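What the arms have changed at the packing bench

I have worked for Umulura in Plutirville for long enough to remember when the whole job was hands. We sell refilled and second-hand kitchen goods, mostly by mail: jars, bowls, spice racks, baskets, cutlery and a good deal of odd stuff that comes in with them. Nothing arrives in matching sizes. Somebody has to pick each item up, look at it, put it back where it belongs and move on to the next one.

In April the company put in the first robot cell. I want to set down what has changed for the people who work beside it, as most of what gets written about this kind of thing is either a sales brochure or a funeral notice.

The first change is that our mistakes are now somebody's data. When a person knocks a bowl off a shelf, they swear and pick it up. When the arm can't tell where a bowl stops and a rack starts, one of us is asked to sit down with the recording and mark what went wrong. I have spent whole afternoons at this. The view from the wrist is hard going until your eye gets used to it, because the arm itself takes up so much room.

In that view you learn to work from what you can make out: the curved rim of something white and round, the orange rails of the wooden rack off to the right, the teal floor between them. After a few weeks I could tell what I was looking at faster than Ditte Thygesen, who runs the cell and has an engineering degree. That is a skill. It did not exist in our workplace before April, and it is not in anybody's pay classification.

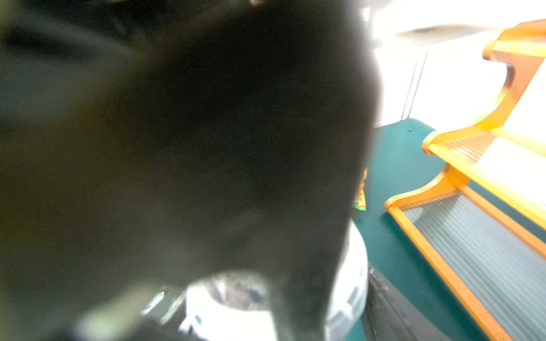 Who gets paid for the new work

This is my main complaint. The company counted the hours the cell would save before it bought the thing. It did not count the hours the cell would need. Someone has to set out the goods, straighten a wrapper, reset a jar that has rolled, and watch the recordings afterward. On paper those tasks are "support" and they sit at the bottom rate. In practice they are done by the people with the most experience, who know how a lid feels when it is on crooked and can explain it to Ditte in plain words.

There are 65 of us on the floor. When management asked who wanted to train on the cell, 50 put their hands up. I don't accept the story that workers are afraid of machines. People were keen to learn it, and they would like to see that on their pay slips. The training allowance we were offered came to $73, paid once.

The Olvera warehouse across town went about it differently. They wrote the cell work into the job descriptions before the equipment was switched on, with its own rate. The talks dragged on, and the manager there complained about the delay, but the argument was finished by the time the work started. Ours is still going.

What the arms are good and bad at

I should be fair to the machine. Heavy, repeated lifting has hurt a lot of wrists in our trade, mine included, and I won't defend it out of sentiment. I would gladly hand over the task of moving one jar 250 times in a shift.

The trouble is that very little of our work is one jar. An ordinary layout has small cups with domed lids along the top of the spice rack, jars of different shapes on the table, a snack bag, a fork, a bowl in a wire basket and a metal jewellery stand with curled arms. A crumpled bag doesn't behave like a jar. Every one of those things wants a different grip, and a person changes grip without thinking about it.
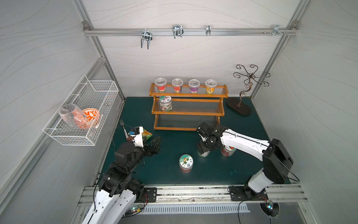
What I would ask for

Bevalov, the consultants who advised on the purchase, are due to present their review on 4th September. I have asked for three things to be put in it. Pay the review of recordings as skilled work. Give the people who set up the cell a say in which tasks go to it next. Publish the hours spent supporting it beside the hours it saves, so we can all look at the same numbers.

Ditte agrees with the last one and has started keeping the log herself. Management has said it will consider the other two after the review.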